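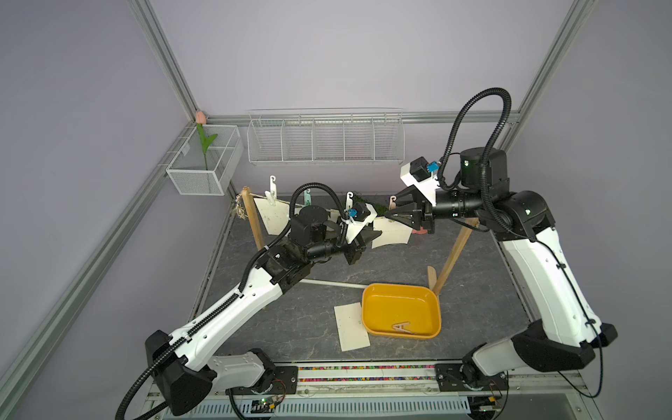

小暮 汀子
作家・本誌短編欄担当

物干し

伯母の部屋を片づけることになったのは六月で、雨がよく降った。部屋はアクバリ荘の三階にあり、駅からは561番のバスに乗って、終点のひとつ手前で降りる。エレベーターはあるが、荷物を運ぶときは管理会社に電話をしなければならない。電話はなかなかつながらなかったので、私はたいてい階段を使った。

伯母は春の終わりに施設へ移った。本人が決めたことだった。部屋の契約は月末までで、私が仕事を休めるのは五日間だった。母は膝が悪く、弟は遠くに住んでいる。それで私がやることになった。

最初の日は台所から始めた。鍋、ざる、缶詰、使いかけの小麦粉。伯母は物を捨てない人だったが、散らかす人でもなかった。引き出しを開けると、輪ゴムは輪ゴムの箱に、紐は紐の箱に入っていた。紐の箱は三つあった。長いもの、短いもの、どちらともいえないもの。ふたにそう書いてある。私はどちらともいえないものの箱を開けて、しばらく見てから閉めた。

昼はパンを食べた。雨がやまないので窓を閉めていて、部屋の中は蒸した。首にかけていたタオルが湿ってきて、それを干す場所を探したときに、ベランダの手前の板の間に物干しがあるのに気がついた。

木の柱が二本立っていて、そのあいだに紐が一本渡してあるだけのものだ。左の柱の上のところに、麻紐のような薄茶色の紐がぐるぐると巻いてある。右の柱は少し傾いていた。子どものころに見た覚えがある。そのころは庭に置いてあった。伯母がまだトレルクデンの家に住んでいたころのことで、庭といっても土の見えない庭で、伯母は隣との境のところに緑の人工芝を敷いていた。雑草を抜くのがいやだったのだそうだ。

紐には白いフックがいくつかと、薄い緑の洗濯ばさみがひとつ掛かったままになっていた。私はタオルを紐に掛けた。紐は思ったより下がった。洗濯ばさみで留めようとしたが、タオルが厚くて、うまくはさめなかった。二つ折りにしたのをほどいて、端だけはさむと留まった。

夕方、施設に電話をした。

「物干しがあったんだけど、どうする」

「どこに」

「板の間に」

「ああ、あるね」

「捨てていいの」

伯母は少し黙った。電話の向こうでテレビの音がしていた。

「右の柱が傾いてるでしょう」

「傾いてる」

「紐を張りすぎるとそうなるの。張らないでおいて」

捨てていいかどうかの返事はなかった。私はもう一度きこうとしたが、食事の時間だと言われて、電話は切れた。

二日目は服をやった。洋服だんすの中身を全部出して、畳の上に広げ、施設に送るもの、母に渡すもの、回収に出すものに分けた。伯母の服は紺と灰色ばかりだったが、いちばん下の段から桃色のカーディガンが出てきた。値札がついていた。オルカリという店の名前が印刷してあった。駅前にあった洋品店で、私が中学のころになくなった。大きさからすると伯母のものではない。母のものでもない。私はそれをどの山にも入れずに、椅子の背に掛けた。

午後になって、ふきんを洗うことにした。台所の棚から出てきたもので、白い無地のふきんが束になっていた。使った様子はないのに、折り目のところが黄色くなっている。洗濯機はもう水を止めてあったので、流しで洗った。洗剤は流しの下にドレルニッツという粉のものがあった。箱の角がつぶれて、中身が固まっていた。スプーンの柄でくずして、ぬるま湯に溶かした。

洗ったふきんを物干しに掛けていった。フックにはふきんの角を引っかけるのだろうと思ってやってみたが、すぐに落ちる。輪になった紐がついていればいいのだが、伯母のふきんにはついていない。それで紐にじかに掛けた。一枚掛けると紐が真ん中に向かって下がり、次の一枚がそちらへ滑っていく。三枚目を掛けるころには、全部が真ん中に集まって重なっていた。

私は紐を張り直すことにした。左の柱に巻いてある紐を少しほどいて、引いて、また巻く。巻き終わりをどう始末してあるのかがわからなくて、はさみを持ってこようかと思ったが、指で探ると端が中にたくしこんであるだけだった。引くと抜けた。引いて、巻いて、たくしこんだ。紐はまっすぐになり、ふきんは並んだ。そのかわり、右の柱が内側へ寄ってきた。

張らないでおいてと言われたのを思い出したのはそのときだ。

私は紐をまた少し緩めた。緩めるとふきんが滑る。張ると柱が傾く。何度かやって、ちょうどいいところを探した。外は暗くなりかけていて、板の間の電球は切れていた。台所の明かりだけでやった。ちょうどいいところはあったが、ふきんは二枚しか干せなかった。あとのふきんは浴室の手すりに掛けて帰った。

三日目は雨が上がっていた。窓を全部開けると風が通って、ふきんは昼前に乾いた。二枚を取りこんで、浴室のを持ってきて掛けた。そうやって順番に干した。急ぐことでもなかった。

本棚から古い家計簿が出てきた。伯母は二十代のころから家計簿をつけていて、それが段ボールに入れてあった。数字のほかにはほとんど何も書いていない。日記のようなものがあるかと思ってめくったが、あるのは米、灯油、電球、切手といった言葉だけだった。トレルクデンの家を出た年のところに、柱と書いてあった。柱、二本。紐。金具。合わせて561、と伯母の字で書いてあり、単位はない。

バスの番号と同じだと思ったが、それだけのことだった。

つまり、あの物干しは買ったものではなく、伯母が材料を買って作ったものらしかった。そして私が庭で見たものとは別のものだということになる。トレルクデンの家を出た年なら、もう庭はない。けれども私はあの庭で、あの物干しの下に立ったことをはっきり覚えている。白い布が何枚か下がっていて、風で顔に当たった。足の裏に人工芝がちくちくした。

伯母に電話をした。

「物干し、作ったの」

「作ったよ」

「庭にあったのと違うの」

「庭のはおじいさんの。腐ったから、同じのを作ったの」

「同じの」

「寸法を測って。紐の巻き方も同じにした。おじいさんは右の柱が傾かなかったけどね」

「張りすぎると傾くって言ってたじゃない」

「わたしのはそうなの」

それから伯母は、昼に出た魚が小さかった話をした。私は椅子に座って聞いた。椅子の背に掛けたカーディガンが背中に当たっていたので、ついでにきいてみた。

「桃色のカーディガンがあったんだけど」

「ああ、それは、あなたの」

「私の」

「入学のときにやろうと思って、買って、しまって、そのままになった」

小学校か中学校かはきかなかった。大きさからすれば中学校だろう。私は礼を言った。伯母は、もう着られないでしょうと言い、着られないと私は答えた。

四日目に業者が来て、たんすと冷蔵庫を運び出した。若い人と年配の人の二人組で、年配の人は自分は61だと言った。こちらがきいたわけではない。冷蔵庫を階段で下ろすことになり、踊り場で休んでいるときに、そう言ったのだ。エレベーターは朝から電話をしていたが、つながらなかった。

大きなものがなくなると、板の間の物干しがよく目についた。若いほうの人が、これも持っていきますかときいた。私は、それはいいですと言った。

「分解できますよ、たぶん」

「できますか」

「下のところ、差してあるだけみたいなんで」

若い人は屈んで柱の根元を見て、右の柱を少し持ち上げた。柱は台からすっと抜けた。紐が緩み、掛かっていたふきんが床についた。すみませんと言って、彼は柱を戻した。戻した柱は、前よりもまっすぐに立っていた。

「傾いてたの、差し方じゃないですか」

年配の人が玄関から言った。向きがあるのだという。四角い柱でも、削った人の癖で、入る向きと入りにくい向きがある。伯母は何十年か、入りにくい向きに差していたことになる。二人はそれから食器棚を運び、伝票に判を押させて帰った。

私は紐を張ってみた。強く引いて、巻いて、端をたくしこんだ。柱は動かなかった。残りのふきんを全部掛けた。紐はほとんど下がらず、滑ってくるものもなかった。薄い緑の洗濯ばさみは使わなくて済んだが、紐に留めておいた。

このことを伯母に言うかどうか、その晩考えた。考えたといっても、風呂に入っているあいだだけだ。

最後の日は掃除をした。畳を拭き、流しを磨き、押し入れの奥から小さな盆を見つけた。からし色で、角の丸い、長四角の盆だ。底に細かい傷がたくさんあった。何に使っていたものか見当がつかなかったので、とりあえずその上に、部屋じゅうから出てきた細かいものを載せていった。画びょう、ボタン、鍵がひとつ、カーテンの金具。鍵は玄関のものでも郵便受けのものでもなかった。

物干しは分解して、柱を二本まとめて紐で縛った。縛る紐は、どちらともいえないものの箱から取った。長さはちょうどだった。柱の右と左がわからなくなると困るので、左の柱に巻いてある麻紐はそのままにした。右の柱には、入る向きに鉛筆で小さく印をつけた。それから少し考えて、印を消しゴムで消した。木に書いた鉛筆はきれいには消えない。

管理会社の人が来て、部屋を見て回り、壁の汚れを紙に書きこんだ。板の間の床に、台の跡が二つ残っていた。これは何ですかときかれて、物干しですと答えると、ああ、と言って、それは紙に書かなかった。鍵を返した。出てきた鍵のことも話したが、うちのではないですねと言って返された。

帰りのバスは空いていた。柱を抱えて乗ったので、運転手にそれは何かときかれた。物干しですと答えた。倒さないようにと言われ、私は後ろの席に座って、柱を膝のあいだに立てた。カーディガンとふきんは鞄に入れてあった。

自分の部屋に着いて、窓のそばに台を置き、柱を差した。向きはまちがえなかったはずだが、紐を張ると右の柱が少し内側に寄った。一度抜いて、逆に差してみた。やはり寄った。床が違うのかもしれない。私は紐を緩めて、ふきんを二枚掛けた。

伯母に電話をして、着いたと言った。

「物干しは」

「持ってきた」

「傾くでしょう」

「傾くね」

「張らないでおいて」

そうすると私は言った。伯母は、施設の洗濯は全部機械で乾かすからタオルがふくらむという話を始めた。私は聞きながら、片手で桃色のカーディガンの値札の糸を切ろうとしていたが、はさみは鞄のいちばん下で、電話が終わってから切った。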